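**Trays on the counter: keep or toss?**

**plumcrate** · June 2020

OK, I have been on a tear in the kitchen for 2 weeks and I need to talk to people who care about this. We moved to a place in Irklow with exactly one run of counter, 81 inches if you count the part next to the stove, and I've finally gotten it to where I can roll out dough without moving nine things first!

The big change was white plastic. I used to be a basket person. Baskets everywhere, crumbs in all of them, one with a permanent onion smell. Now everything that lives on the counter lives in something molded and white that I can rinse in the sink, and the counter itself is a creamy off-white so the whole side looks calm even when it's full of stuff.
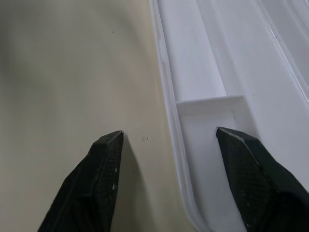
I went with Voleo for the long ones and a couple of the short Skernard ones for tea and packets. The Skernard ones have a better lip but they slide. Does anyone else find that? I wipe under them every night and by morning mine have wandered an inch toward the sink.

Also, pale counters: how do you all deal with the specks? Pepper, coffee, who knows. I love the color so much but every dot shows.

---

**gravyboat_81**

Love this! The basket to plastic switch is the best thing I did in May. Mine are from Harju and they stack, so when my sister stays over I can pile them all up by the toaster and have the full counter back.

For sliding, get the thin rubber shelf liner and cut it a little smaller than the bottom of the tray. You won't see it at all.

---

**tansy_and_rye**

I'm going to be the grump here. I think trays on a counter are how you end up with more on the counter. You give the mess a home and it invites friends. I took all of mine away last year and put the oil, the salt and the coffee things in the cabinet right above where I use them, and I haven't missed a single one.

Eighty-one inches is plenty if nothing sits on it.

---

**plumcrate**

> You give the mess a home and it invites friends

Ha, fair, that did happen with the tea. But my cabinets are the super deep kind and I'm short! If the coffee goes up there I'm on a chair at six in the morning. I'd sooner have it out and corralled.

Shelf liner is going on the list, thank you gravyboat.

---

**mopbucket_jo**

Specks! My favorite topic. First work out if they're crumbs or marks. Run a dry fingertip over them. If it moves, it's pepper. If it stays put, try a paste of baking soda and water, leave it a few minutes, wipe with a soft cloth. No scrubby side on a matte counter, you'll end up with a shiny patch and then you'll look at the shiny patch forever.

And check where the tray edge meets the counter. That seam catches everything. I pull mine out and do the strip behind them with an old toothbrush, so satisfying.

---

**halfpint_pantry**

Did anyone else's Voleo ones go yellow? I had two by a south window and they were the color of butter inside a year. The ones in the pantry are still fine. I'd keep them out of the sun if you can.

---

**gravyboat_81**

My Harju ones have been by a window the whole time and they're still white, so maybe it's the brand? Or my windows are dirty, very possible.

---

**tansy_and_rye**

Plastic yellows. Glass doesn't. Just saying. I still have my grandmother's glass dish and it goes in the dishwasher at any temperature you like.

---

**plumcrate**

I would break glass in a week, tansy, I know myself. But I might try one deep shelf your way, with a pull-out bin, and see if the packets can live in there. That would get me down to just the long ones.

Did the fingertip test, by the way. Most of it moved! A few stayed, so baking soda tonight. I'm weirdly excited.

---

**mopbucket_jo**

Yesss. Report back. If the paste doesn't get it, a tiny bit of dish soap on a damp cotton ball, and hold it there before you rub.

---

**halfpint_pantry**

If you do go for a pull-out bin, measure the opening with the door open and the hinges in the way. I measured the cabinet and forgot the hinge, and now I own a very nice bin for under the bathroom sink. Paid 40 dollars for it too.

---

**gravyboat_81**

We've all bought that bin.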